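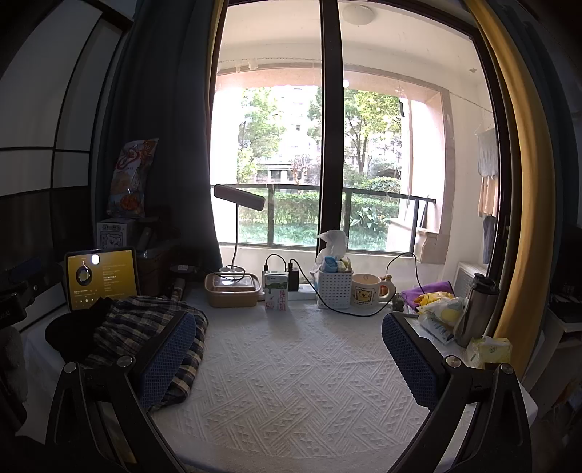
*Table as of 4 p.m. Middle: clear. Edges: under negotiation.*

**amna_k:** Trying to get my table back. The white cloth is the nice one, so I'd like to see more than the center of it. So far my method is to push everything to the far edge and play music at it. Where do I start?

**finbarr_d:** The plaid thing. It's the biggest item and it belongs in a closet. Fold it and you'll feel like a new person for 5 minutes.

**brulville34:** Disagree. Snack bag first. Tall, shiny, orange and red — you'll be looking at it the whole time you're folding.

**finbarr_d:** So your plan for tidying is lunch.

**brulville34:** It's worked for me for over four years.

**clodagh_oc:** Do the brown boxes behind everything. If you leave a stack at the back, it becomes furniture. Mine has a lamp on it now.

**amna_k:** The boxes are staying until June. Don't ask.

**clodagh_oc:** Furniture, then.

**ultan_g:** What's in the pinkish container with the clear lid? If there's room, the little bottle could go in there instead of tipping at a slant.

**amna_k:** Buttons. And no, the last time I mixed things in there I lost a key until spring.

**finbarr_d:** Still say plaid. The black cloth next to it can go along for the ride.

**amna_k:** Fine, plaid. After this song.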